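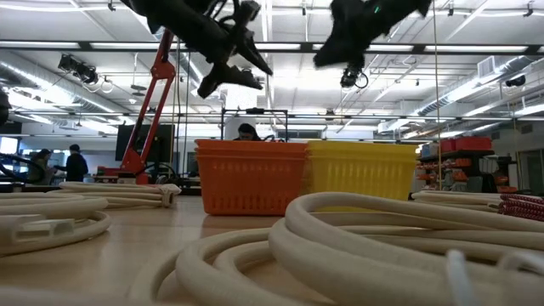 Baskets are sticking together when nested, and it is holding up the cable put-away at Nukbridge. The stockroom uses one color per aisle, and both colors do it. We lift the top basket and the next one or two come up with it, or the whole stack lifts and then drops. The orange stack and the yellow stack on the table are the ones I have been testing with, and the cream cable in front and behind is the kind of load that goes in them. The bundle of dark red cord with white flecks is a different stock line and should not share a basket with the cream.

Ticket opened by: Ermira Lazarević
Opened: 25/06/2021
Category: Storage and fittings
Priority: Normal
Status: Closed, fixed with follow-up
Assigned to: Drita Begović

Steps to reproduce
Nest baskets of one color by pushing down on the top rim. Leave them overnight. Lift the top basket by both ends of the rim.

Expected: one basket comes off.
Actual: two or more come off, or none.

Other information
We bought 64 baskets in May from Jurkard to replace the old cardboard trays. The trays never stuck but they sagged under cable. Each basket is meant to hold one line of cable, coiled and tied.

Comment 1, Drita Begović
Thanks. A few questions before I come down.
Does it happen to baskets that have never had cable in them?
Are the orange and yellow ones ever nested into each other?
Is anyone putting weight on the stacks?

Comment 2, Ermira Lazarević
Yes, it happens to ones that have never been used. They came out of the delivery carton that way and two of us had to pull them apart.
No, we keep the colors separate.
Weight, yes. When the table fills up, people put coils on top of whatever is there. I have asked them to stop, but there is only the one table.

Comment 3, Drita Begović
Came down this morning and tried the following.

Test A. Nested six orange by setting them in gently, no pushing. Left them until after lunch. All came apart with one hand.
Test B. Nested six orange and pressed down hard on the rim. Left them the same time. Top two came off together. The rest came apart with a twist.
Test C. Same as B with a full coil sitting in the top basket. Could not separate the bottom three without holding one down with my foot.
Test D. Same as C with yellow. Same result, maybe a little worse.

So it is the pressing and the load. The sides taper and they wedge when they are pushed past the point where they sit by themselves. I don't think the baskets are defective. I will still ask Jurkard.

Comment 4, Caroline Barasa
I work the afternoon put-away and want to add a second problem that may belong here. Tie ends catch in the slots. If a coil is tied with a long tail, the tail goes out through the side of the basket, and when you stack or slide the next basket it hooks on. I pulled a basket off the shelf last week and the one beside it came too. I thought it was the wedging but it was a tie.

Comment 5, Drita Begović
Keeping it on this ticket. Can you trim the tails on one shelf and leave another shelf as it is, so we can compare?

Comment 6, Caroline Barasa
Done. Trimmed everything on the yellow shelf. No catches in the two days since. The orange shelf caught four times. I also turned the coils so the tie faces up. It is easier to find the tie when you come back for the cable, so I'd keep doing that anyway.

One warning: don't cut the tails flush. The stub left behind is sharp and scratched my wrist. Leave a short length and tuck it into the coil.

Comment 7, Radka Atanasov
From purchasing. Jurkard replied. They say the baskets should be nested empty and should not be loaded while nested. They suggest a spacer between baskets for long storage. They sell one. I have not ordered it. We have more than 2,000 tie labels left over from the old trays, made of stiff card, and one folded over the rim might do the same job.

Comment 8, Drita Begović
Tried the card labels. Folded one over each end of the rim before nesting the next basket in. Repeated Test C with them in place. All six came apart, though the bottom one needed a shake. The card creases after a few uses, so swap it when it goes flat.

How to free a stuck stack without breaking a rim:
1. Take everything out of the top basket.
2. Lay the stack on its side on the table.
3. Hold the bottom basket and rock the next one from corner to corner. Do not pull straight.
4. If it won't move, slide a folded label in at the corner and rock it again.
5. Do not use a screwdriver. We have one cracked yellow basket from that already.

Comment 9, Ermira Lazarević
Followed the steps and freed all the stuck ones. 39 are now in use on the shelves and the others are nested with card, on the floor under the table, nothing on top.

Put-away is moving again. The large thick coils are still awkward. They spring open when you let go and the loops ride up over the basket wall. A single tie isn't enough. I have been putting one tie on each side of the coil and that holds it. Where a coil has a connector on the end, I put the connector in last so it sits on top and you don't have to dig for it.

Comment 10, Caroline Barasa
Two ties works for me too. For the flat bundles one tie at the end is fine.

Comment 11, Drita Begović
Closing. Summary for the stockroom sheet:
Nest baskets empty, with folded card on the rim.
Nothing on top of a nested stack.
Two ties on thick coils, tails short and tucked in.
One line of cable per basket.

Follow-up: a second table or a shelf for incoming coils. Radka has the request. Reopen this ticket if the baskets start sticking with the card in.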